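2024-07-30
Bedding and knits, folding and storage notes

Carried on with the linens from the Falley house. The shelf in the back closet is 35 inches wide inside the brackets, so anything folded wider than that ends up on its side and slumps. Measured twice, same number. The old folds from May were made to suit the previous shelf and will all have to be redone.

Sheets first. The yellow patterned one stays on the bed for now as a work surface. Cotton setting on the Riedl iron is too hot for the printed pieces, two notches down is fine. Pillowcases done and stacked. Floral bedding pushed up to the head of the bed, still to do.

Then the cable knit, the light gray-beige one. It does not want to lie square. The top is a plain fine knit strip and stays flat, but the cables spread below it and the lower part creases and bulges. Folding on the line of a cable leaves a ridge. Folding between two cables is better, so the fold lines have to follow the ribs even when that makes the stack a bit uneven. Start from a lower corner, bring the hem up, smooth toward the top, leave the top strip for last. 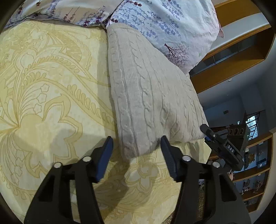
Falley's view is that knits should never be folded in half lengthwise at all, only rolled around a clean towel, and that the Zernari boxes are too shallow for a roll anyway. Fair point on the boxes. The lid pressed on the last roll we tried and left a flat band across the cables.

Tried the roll on a smaller knit with a bath towel inside. Came out fine, no ridge, but it takes up nearly twice the room. The Briveck bins are deeper and would take two rolls side by side. Need to check that the lid closes without force.

Labels: the old paper tags curl in the closet. Switched to cotton tape, number in laundry pen, tied on loosely. Last number used is 84. No pins in anything knitted, not even for an afternoon.

To do:
Floral bedding, iron on low and fold to shelf width
Measure inside depth of the Briveck bins
Wash the spare towels before using them as cores
Redo the May folds, bottom shelf first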